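제4장 자리 정하기: 격자와 작업면

이 장에서 배울 내용
작업면을 칸으로 나누는 까닭
칸의 크기를 정하는 방법
테이프로 격자를 만드는 순서
물건의 자리를 말과 글로 적는 법
기준선이 틀어졌을 때의 대처

4.1 "거기"는 어디인가

작업실에서 가장 많이 쓰이는 지명은 "거기"다. 두 번째로 많이 쓰이는 지명은 "아니, 거기 말고"다. 이 두 곳 사이의 거리를 재 본 사람은 아직 없지만, 대체로 저녁 식사를 놓칠 만큼은 된다.

Istton 공방에서 실습을 지도하던 Omid Shahbazi는 한 학기 동안 분실물 대장을 썼다. 대장에 오른 물건은 모두 1,037점이었고, 그중 정말로 없어진 것은 3점이었다. 나머지는 전부 작업실 안에 있었다. 누군가 분명히 "책상 위"에 두었고, 책상 위에서 발견되었다. 다만 책상이 넓었고, 그 위에 다른 물건이 많았으며, 찾는 사람과 둔 사람이 생각한 책상이 서로 다른 책상이었을 뿐이다. Shahbazi는 대장의 마지막 쪽에 "책상은 주소가 아니다"라고 적고 격자를 그리기 시작했다. 진짜로 없어진 3점 중 하나는 그 대장을 쓰던 볼펜이었다.

앞 장에서는 물건을 종류별로 나누고 이름을 붙이는 법을 다루었다. 이름이 있는 물건은 훌륭하지만, 이름만 있고 주소가 없으면 편지를 보낼 수 없다. 4장에서는 그 주소를 만든다. 도구는 판 하나와 테이프, 그리고 줄자다. 인내심은 각자 준비한다.

4.2 칸을 나누는 까닭

격자는 작업면에 눈금을 주는 가장 싼 방법이다. 칸이 있으면 물건의 위치를 기록할 수 있고, 치웠다가 같은 곳에 다시 놓을 수 있으며, 두 사람이 전화로 같은 자리를 이야기할 수 있다. 마지막 항목은 별것 아닌 듯하지만, 전화로 "조금 왼쪽"을 설명해 본 독자라면 잠시 책을 덮고 그때를 떠올려도 좋다.

칸은 물건을 가두는 울타리로 쓰는 것이 아니다. 초보자는 모든 물건을 칸 한가운데에 반듯하게 앉히려 한다. 보기에는 좋다. 그러나 선에 걸친 물건, 비스듬히 누운 물건도 얼마든지 정확하게 기록할 수 있고, 실제 작업대에는 그런 물건이 더 많다. 격자가 할 일은 물건을 줄 세우는 것보다 물건이 어디에 있는지 말할 수 있게 해 주는 것이다.

4.3 칸의 크기

칸이 크면 만들기는 쉽지만 한 칸에 온갖 것이 들어가 "책상 위"와 다를 바 없어진다. 칸이 작으면 정밀하지만 테이프가 판을 다 덮어 버린다. Fleruvcombe 실습실에서는 의욕이 넘친 조가 칸을 너무 잘게 나눈 끝에 판보다 테이프가 더 많이 보이는 작업면을 완성한 일이 있다. 그 조는 이듬해부터 그것을 파란 판이라고 불렀다.

이 책의 실습에서는 한 변이 85밀리미터인 정사각형을 쓴다. 손에 쥐는 작은 부품이 한두 개 놓이고도 선이 보이는 크기다. 다루는 물건이 더 크면 칸도 키운다. 칸 크기를 바꾸었으면 기록지 윗부분에 반드시 적어 둔다. 적지 않은 사람의 기록지는 암호문이 되며, 본인도 풀지 못한다.

4.4 격자 만들기

판을 닦고 가장자리 한 변을 기준으로 정한다. 기준으로 삼은 변에는 작은 표시를 해 둔다. 네 변이 다 비슷하게 생겼으므로 내일이면 모르게 된다.

기준 변에서 칸 크기만큼 떨어진 점을 양쪽 끝에 찍는다. 한 칸씩 옮겨 가며 재지 말고, 늘 기준 변에서부터 잰다. 한 칸씩 재면 작은 오차가 차곡차곡 모여 마지막 칸에서 인사를 한다.

두 점 사이에 테이프를 붙인다. 당기면서 붙이면 곧아지지만, 너무 당기면 밤사이에 줄어든다. 테이프에는 폭이 있으므로 어느 쪽 가장자리를 선으로 볼지 먼저 정한다. 이 책에서는 기준 변에 가까운 쪽을 선으로 본다.

가로줄을 모두 붙인 뒤 세로줄을 붙인다. 첫 세로줄은 직각자로 맞춘다. 눈으로 맞추어도 된다고 주장하는 학생이 해마다 있다. Starmont 분교의 작업대에 남아 있는 마름모꼴 격자가 그들의 유산이다.

끝으로 대각선 두 개를 재어 길이를 비교한다. 길이가 다르면 세로줄을 떼고 다시 붙인다. 테이프는 이때를 위해 넉넉히 사 두었다.

4.5 자리 읽기

칸의 이름은 가로줄에 글자, 세로줄에 숫자를 준다. 여기까지는 지도와 같다. 문제는 칸 안의 자리다. Arabzadeh식 표기에서는 칸 이름 뒤에 가장 가까운 선과 그 선의 어느 쪽인지를 적는다. "C4, 윗선 바로 위"라고 쓰면 된다. 길쭉한 물건은 누웠는지 섰는지를, 굽은 물건은 어느 끝이나 발을 기준으로 읽었는지를 덧붙인다. 기준점을 빼먹으면 굽은 물건 하나의 주소가 서너 개로 늘어난다.

갈색 판에 파란 테이프로 격자를 만든 작업면을 보자. 검은 직육면체 블록은 판 중앙쯤에서 가로선 바로 위에 서 있으니 그 선을 기준으로 적기 좋다. 흰 아치 모양 플라스틱 부품은 오른쪽 발이 그 아래 가로선에 닿아 있으므로 오른발을 기준점으로 삼는다. 진한 올리브색의 굽은 물건은 독자가 직접 적어 본다. 먼저 어디를 기준점으로 할지부터 정할 것.
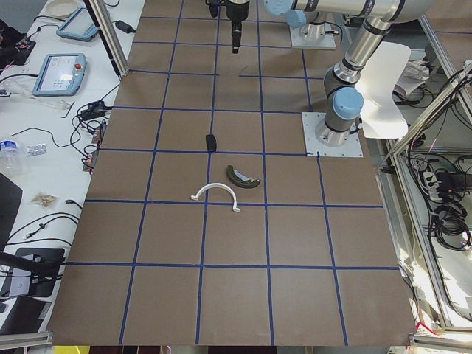 4.6 선이 틀어졌을 때

테이프는 영원하지 않다. 모서리부터 들뜨고, 소매에 붙어 따라가고, 가끔은 교수의 팔꿈치에 붙은 채 다른 강의실에서 발견된다. 선 하나가 떨어졌을 때는 옆 선에 맞추어 붙이지 말고 기준 변에서 다시 잰다. 선이 셋 이상 떨어졌다면 전부 떼고 4.4절로 돌아가는 편이 빠르다.

다시 붙인 날에는 기록지에 가로줄을 하나 긋고 "재설치"라고 쓴다. 그 줄 위의 기록과 아래의 기록은 서로 다른 격자에서 나온 것이므로 섞어서 비교하지 않는다. Istton 공방에 보관된 위치 기록은 3,031건인데, 재설치 표시가 빠진 4월분은 지금도 따로 묶여 있다. 묶음 겉장에는 "거기"라고 적혀 있다.

주요 용어
기준 변: 모든 치수를 재기 시작하는 판의 한 변
기준점: 물건의 자리를 읽을 때 대표로 삼는 한 점
재설치: 격자의 선을 떼고 기준 변에서 다시 재어 붙이는 일

다음 절에서는 크기가 다른 두 격자를 이어 붙이는 방법을 다룬다. 줄자를 치우지 말고 기다릴 것. 치웠다면 어느 칸에 두었는지 적어 둔다.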